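From the Pantry Shelf

I've been on a dried goods kick since March, and I blame Aileen Policarpio entirely. She brought a cold wood ear salad to the Forkbridge supper (garlic, black vinegar, a lot of chili) and I went back for it so many times that she finally just wrote the recipe on my napkin! So now my kitchen has more bags in it than jars, and I'm trying to get everything sorted before the next supper on 2026-09-08.

My system, if you can call it that, is to put it all out on the table and pair things up by what I'd cook them with. Chili stuff goes with the crinkly black stuff, obviously.

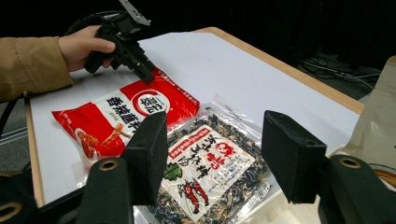 A red and white packet and a bag of dried black fungus on the white table.

If you haven't cooked with dried fungus before, go easy. I soaked a whole 100 grams the first time and had to borrow a second bowl from Gaetano next door. A small handful is plenty for 2 people. Cool water, a good rinse, trim off any hard bits, then a few minutes in boiling water before you dress it.

Florante Manalo wants to try it with peanuts and I'm all for that. If you've got a favorite way with it, send it over and I'll print it next time, napkins accepted.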